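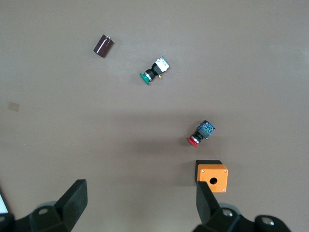

A capacitor and a green pushbutton switch, two of the everyday parts we stock.

About Jedum Parts

Jedum Parts is a supplier of electrical components and small hardware. We sell to repair shops, equipment makers, schools and people fixing things at home. Most of what we carry fits in the palm of your hand: capacitors, switches, relays, fuses, terminals, knobs and connectors.

The business was started by Chantal Petrenko, who had spent years repairing commercial kitchen equipment and was tired of waiting for parts that cost less than the postage. She began with one rented room on Foltuno Street and a mail-order list that ran to 5 pages. We have since moved to a larger building on the same street. The counter is at the front and the warehouse is behind it.

What we do

We buy from manufacturers and from closing inventories, check what comes in, and sell it in any quantity. There is no minimum order. You can buy one switch or a case of them. If you buy 100 or more of the same item, the lower price is applied at checkout and you do not need to ask for it.

A good share of our work is finding replacements for parts that are no longer made. Send us the old part, or the markings on it and its measurements, and we will look for a match. If the closest part differs in rating or size, we will tell you how before you pay. We do not charge for the search.

We also make up kits for classes. Teachers send a parts list and the number of students, and each kit comes bagged and labeled. Orders for the fall term should reach us by the end of July. 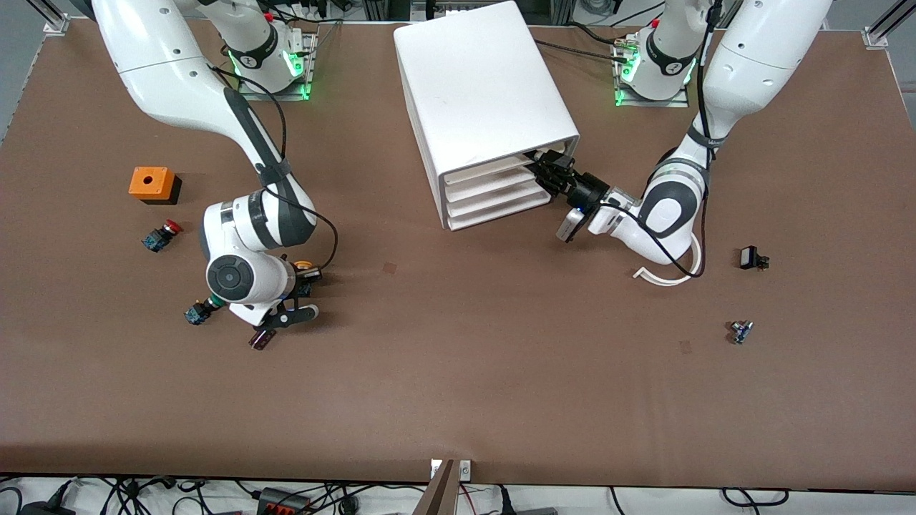 Work table with a white drawer unit.

Our people

We have nearly 30 employees. Most of them work in receiving, picking and packing. The counter staff all spent time in the warehouse first, so they know the stock by sight. Chantal still handles purchasing and answers the harder replacement requests herself.

Our second location

The Pfister branch opened to serve customers on the north side of the county. It is a pickup counter with a small stock of common items. Anything in the main warehouse can be sent there, normally within two working days. The Pfister counter does not take returns by mail.

The Drarkari catalog

Longtime customers will know the Drarkari name. Drarkari was a mail-order dealer in radio and appliance parts, and we took over its stock and part numbers when the owners retired. The old numbers still work in our search box. Printed copies of the last Drarkari catalog are free at the counter while we have them.

Returns

Unused parts can be returned within 30 days with the packing slip. Cut wire and special orders are final sale.

Visiting

Both counters open at 8 a.m. The main counter closes at 5 p.m. and Pfister closes at 4 p.m. Parking is behind the building, and the loading door is for freight only.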